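I got to Pelletier a little after 10 in the morning, and Desmond Escobedo was already annoyed about a glove.

"Somebody left it on the table," he told me, holding the thing up like a dead mouse. "So what does the arm think it's folding now? A glove. Great."

Desmond runs the cloth-handling bench there, and he's also the guy who wrote the house rules for it, a document the whole shop calls Detach. I'd asked to talk to him after a reader forwarded me a copy back in May. It's short, it's kind of bossy, and I loved it! Most of what I get sent on safe practice around robot arms is written for big cages and car doors. Detach is written for a couple of arms on a table and a pile of shirts.

So, the name. "It's the first rule," Desmond said. "Before your hand goes over the table, the gripper lets go of the cloth. It detaches. You don't reach in while it's holding something, I don't care how soft the something is." People get relaxed around fabric, he says, in a way they never would around sheet metal. They see a sleeve caught funny and they want to tug it loose.

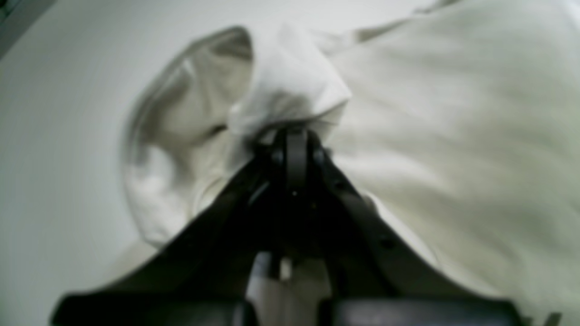
*Gripper closed on a bunch of white cloth, the kind of hold the first rule covers.*

I asked if that was really so dangerous, with arms this size. He made a face.

"You pull, the arm pulls back, because holding position is its job. Then the cloth slips and now your knuckles are in the joint. I've had that pinch. It's not an ambulance, but it's not nothing either." He wants an open gripper, a verbal "clear" from whoever has the controls, and then hands. In that order every time, even when it's slow.

And it is slow. I talked to Babak Naseri about this while Desmond was off hunting for the glove's owner. Babak spends more hours at the bench than anyone and he'll tell you flat out that he fought the rule for weeks.

"I timed it, I was so mad," he said. "I had a whole speech ready." He never gave the speech. He says the pause turned out to be useful for the work itself, since you end up looking at the cloth before you touch it, and half the time you leave it alone. (The other half he still grumbles, for the record.)

The second rule is about standing. Operators get a spot, and they stay on it while the arms are live. Desmond's reason surprised me – it's got as much to do with light as with fingers. A person leaning in changes what the cameras get, and pale fabric on a pale table is hard enough to read already. "You throw a shadow on a beige shirt, you've basically drawn a new fold on it," he said.

I wanted to know how strict he is about that one.
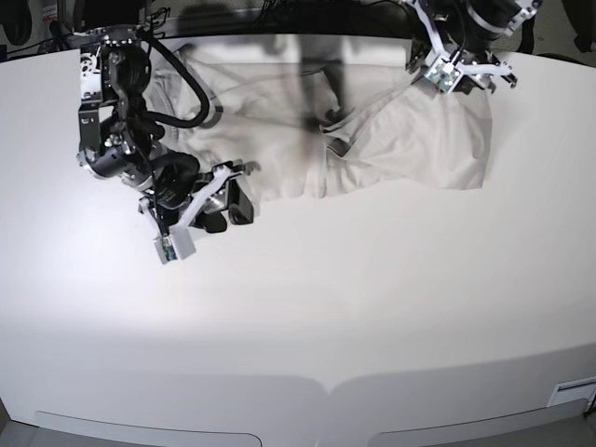
"Depends what we're doing," he said. "If it's a run we're going to keep, I want it noted. Shadow on cloth, write it down, move on. I'm not throwing out a morning's work over it. If you make a rule so tight that people hide stuff from you, you've got a worse rule than none."

That's the part of Detach I'd steal for any shop. There's a log sheet, and the log has a box for "I broke one." No name needed. When I visited they were up to 474 entries in the log, and Desmond let me flip through as much of it as I wanted. Cable touching cloth. Talked over the clear. Forgot to trim nails, snagged hem. One just said "sneezed."

Cables get a page of their own, by the way. Desmond wants them checked before each session with the arms moved slowly to the far ends of their reach, and he wants a person watching the loops while it happens. The older version only had you check with everything parked. Carter MacLeod, who used to share the bench, got that changed after a loop dragged a towel clean off the table at Sturkamano, where the two of them worked before. "Parked, it looked beautiful," Desmond said.

I asked what he'd still like to fix. He thought about it a while and said the wording on who gets to stop a run. At the moment it says "the operator or observer," and he's had new folks read that as meaning the operator decides and the observer suggests. He wants it to say anyone in the room, period. Lorne Simard over at Plolach borrowed the rules for his own crew and already rewrote that line. Desmond's a little jealous he didn't get there first.

We wrapped up when Babak called "clear" from across the room and Desmond went to straighten a sleeve. The glove was Babak's.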